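Kirkside Annex, Second Floor
Workplace Electrical and Portable Equipment Inspection: Checklist with Comments

Date: 14 August 2019
Inspector: Fulgencio Mendoza
Reviewed by: Emiliano Mendoza
Areas covered: Rooms 2A to 2F, corridor, print alcove
Previous inspection: April

Ratings: S = satisfactory, A = action needed, N = not applicable

1. Distribution panel, corridor
Rating: S
Door closes and latches. Circuit directory matches the breakers as labeled. Clear space in front of the panel kept to 36 inches. The storage cart noted in April has been moved to the Ellery building.

2. Fixed receptacles
Rating: A
Cover plate cracked in 2C, north wall, below the window. Receptacle taken out of service and tagged. Work order 1303 opened. All others tight in the box, with no discoloration. GFCI units in the print alcove trip and reset on test.

3. Laptops and other portable equipment
Rating: S
Lids, casings and hinges checked for cracks and swelling. A lid that does not sit flat when closed can mean a swollen battery; remove the unit from use and do not charge it. Shut down and unplug before handling. Carry closed, with both hands. 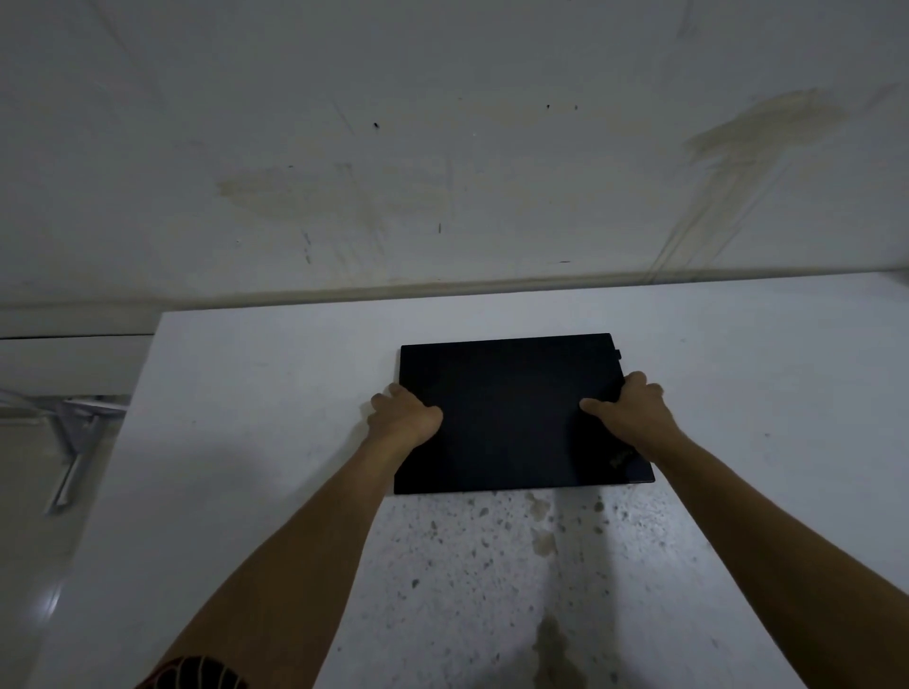 4. Power adapters and cords
Rating: A
Two adapters in 2D have the outer jacket pulled back at the strain relief. Both withdrawn. Replacements to come from Zistari under the existing order. Cords must not be repaired with tape.

5. Power strips and extension cords
Rating: A
One strip plugged into another strip under the east desks in 2E. Separated during the visit. Same finding as April, same desks. Supervisor informed in writing. The Drokmont strips in 2A and 2B are mounted correctly and may stay.

6. Charging and storage
Rating: S
Charging cabinet in 2B has free air on both sides. Cabinet key is held at the front desk, asset no. 2226. Laptops may be stored flat or upright, but not stacked while charging. When a unit is moved to the cabinet, support it from underneath and keep pressure off the middle of the lid. 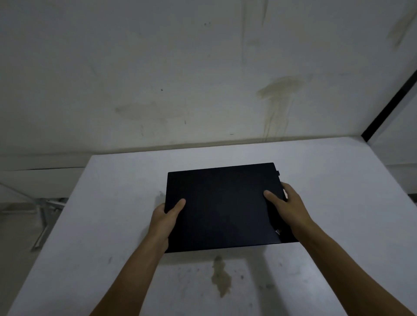
The same applies to units going out for repair, which should be bagged separately from their adapters and logged before they leave the floor. The log was complete except for the return date on entry 315, to be filled in by the front desk.

7. Space heaters and personal appliances
Rating: N
None found.

8. Extinguisher, corridor
Rating: S
Gauge in the green, pin and seal in place, tag initialed monthly.

Open actions: items 2, 4 and 5. Recheck in 26 days.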